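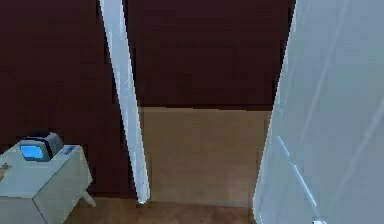 Horkach, December

Anyone else's housekeeping job going over to robots? What happens to us?

I clean rooms at a small guesthouse and we've got 42 beds to look after. The owners just signed up with Linenetti, and so far it's all simulation, they run the robot through a bedroom on a computer before anything with wheels shows up here. My boss wants a couple of us to watch the runs and say what looks wrong. I don't mind, it's kind of fun (and easier on my back!), but I keep wondering if I'm training my own replacement. They say hours won't change. Has anybody been through this? Did you get more money for the watching part? And do they listen when you tell them stuff?

linencart_lifer
We went through it at a place with almost 400 rooms, so bigger than yours. They did listen, mostly about clutter. Guests leave things all over the bed and you have to decide what gets moved and what gets left alone, and that was the part the engineers hadn't thought much about.

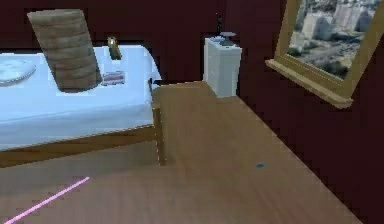
I told them I never touch anything on a nightstand unless it's trash, and they wrote that down like it was news. Pay stayed the same for us until we asked, then we got a small bump for review hours. Ask NOW, before it turns into "just part of the job." Also get it in writing who gets blamed when something of a guest's gets broken. Ours was vague on that for months and it made everybody jumpy. My hours did stay the same, but I do more bathrooms now and less tidying, and I miss the tidying a little.

Begum
robots cant do corners. youll be fine

nightshift_at_workinau
Depends on the owners. At Workinau they didn't lay anyone off but when two people quit they didn't hire either. So watch for that, it's slower and you don't notice it right away. I'd learn the software side if they offer, I did and I like it okay. Lots of sitting though.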